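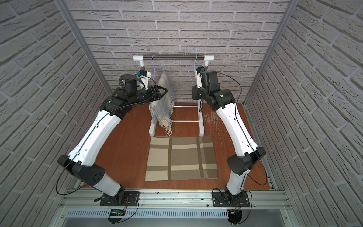

The scarf task finally works well enough to write down, so these are my notes from May.

The job is simple to state. Two arms take a scarf, get it onto a wire hanger, and leave it hanging on the rack. People do it without thinking. For a policy trained on demonstrations it is close to the worst case I could have picked, because a scarf has no collar, no sleeves and no obvious top.

My first version learned from 150 teleoperated demonstrations. I recorded them all myself in the evenings, and I got faster and sloppier as I went. The trained policy copied the sloppiness. It would bring the cloth up to the rack, pause, and then drift back and forth with the gripper still closed. I spent a while blaming the wrist cameras before I looked at my own data. I paused there too, in almost every episode, while I made up my mind.

Oskari Hämäläinen, who I used to share an office with at Gravberg, suggested I stop adding full episodes and record only corrections. You let the policy run, take over when it starts to dither, fix the problem, and hand control back. Only the part you drove gets added to the training set. The idea is not new, but I had put it off because the takeover code was a pain to write. It took me 10 days, mostly spent on making the leader arms match the pose of the follower arms before the switch. If they don't match, the arms jump.

I collected 219 corrections. Most were short, just a few seconds at the moment the cloth goes over the hanger. I also cut the long pauses out of the original demonstrations -- 2795 frames in total, all of them me thinking.

Both changes went in together, which I regret. The drifting is gone and the policy commits to a grasp on the upper edge much earlier, but I can't say how much of that came from the corrections and how much from the trimming. I need to train again with only one of them.

A few things still go wrong. Fringe is a nuisance. The tassels catch on things, and in the camera view they look like an edge worth grabbing. Plaid is harder than stripes so far, and I don't have a good explanation. The policy also does worse when the hangers have been pushed close together, so I will vary the spacing in the next round.

The takeover code is in the Skodus repo under the teleop folder. It assumes both arms are on the same rail. If yours aren't, change the base offsets first.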